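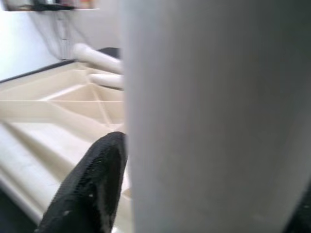
**Ticket 526**
**Product:** Zinico Pal 400, white
**Raised by:** Hauwa Olatunji, Bremport
**Handled by:** Paweena Chaimongkol, Fleromell support
**Opened:** 3 July 2023
**Status:** closed, parts sent

### Problem as reported

I'm putting the shelf unit together and the uprights won't stay straight. The base is down and the tubes are in the corners, but one of them leans out to the side as soon as I let go. If I push it upright it stays for a moment and then goes over again. I've checked the leaflet and I have the right tubes for the bottom tier. I haven't fitted the second shelf because I can't get all the tubes lined up with the holes in it.

There is also a small clip with two screw holes that isn't on the parts page. I don't know if it belongs to this unit.

I'd like to know if the base is faulty before I take it all apart.

### Reply 1, Paweena

Thanks for the details. A few things to try first, in this order:

1. Check which way up the base is. The flat side is the shelf surface. The ribbed side, with the triangular recesses, is the underside. For the bottom shelf only, it's easier to start with the ribbed side facing up, fit the tubes, and turn the unit over at the end. Either way works as long as every shelf faces the same way when it's finished.
2. Take the leaning tube out and look down into the corner socket. There is sometimes a thin skin of plastic left over from moulding. It can be scraped off with a blunt knife.
3. Look at both ends of the tube. One end is slightly narrower and that is the end that goes in.
4. Push the tube in with a twist. It should go in 18 mm. Put a pencil mark on the tube first so you can see how far it has gone.

Please don't use a hammer on the tubes. If you need more force, hold the corner of the base firmly from the outside, right where the tube goes in, and press down with the other hand. The corner is the strongest part of the shelf. Holding it by the middle lets the ribs flex and the tube goes in crooked.

Can you tell me what you are building it on? Carpet and soft surfaces make a difference.

### Reply 2, Hauwa

It's on a table with a cloth over it. I taped the cloth so it wouldn't slide.

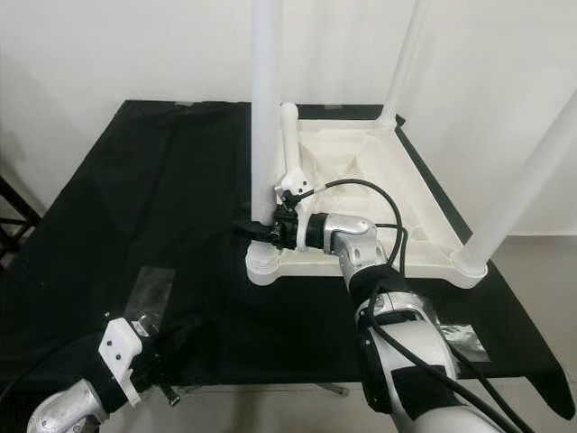

I did steps 1 to 4. Results:

- Base was ribbed side up already, so I left it.
- Three of the sockets look clean. The fourth has a ridge on the inside wall, part of the way down. I scraped at it but it's thick and I don't think it's the skin you mean.
- Tube ends are fine. I swapped the leaning tube with another one and the replacement leaned as well, in the same corner.
- The pencil mark disappears into the socket on the good corners. On the bad one it stops well short.

So I think it's the base and not the tube.

### Reply 3, Paweena

Agreed, if the fault stays with the corner then the tube is fine. It sounds like a moulding fault inside the socket. Please stop scraping, as a socket that's been opened up too far will be loose and we would have to replace it anyway.

Before I order a part, one more check. Take a spare shelf from the box and try the same tubes in its corners. All the shelves in the Pal are the same moulding, so any of them can be used as the bottom one.

About the clip: it's a wall fixing. It was added to the pack last December and some of the older leaflets don't show it. It goes on a tube near the top of the finished unit and is screwed to the wall through the two holes. You don't need it for assembly, so keep it to one side for now. The screws aren't supplied, as they depend on the type of wall.

### Reply 4, Hauwa

Tried the second shelf as the base. All the tubes went in up to the mark and stood up straight. I lifted it by two of the tubes and nothing came out.

That leaves me one shelf short. Can I have a replacement for the bad one? I'd also like the newer leaflet if there is one. Mine goes straight from the base to the top shelf with hardly anything in between.

### Reply 5, Paweena

Replacement shelf ordered, no charge. It will come with the current leaflet. You can build up to the third level in the meantime and leave the last tier off. Keep the faulty shelf until the new one has arrived, then it can go in with hard plastics if your tip takes them.

### Notes for file

- Fault: ridge inside one corner socket, tube stops short and leans.
- Confirmed by swapping the tube, then swapping the shelf.
- Sent: 1 shelf, white, 1 leaflet.
- Leaflet in customer's box was the old one without the wall clip. Passed to stock to check the rest of that pallet.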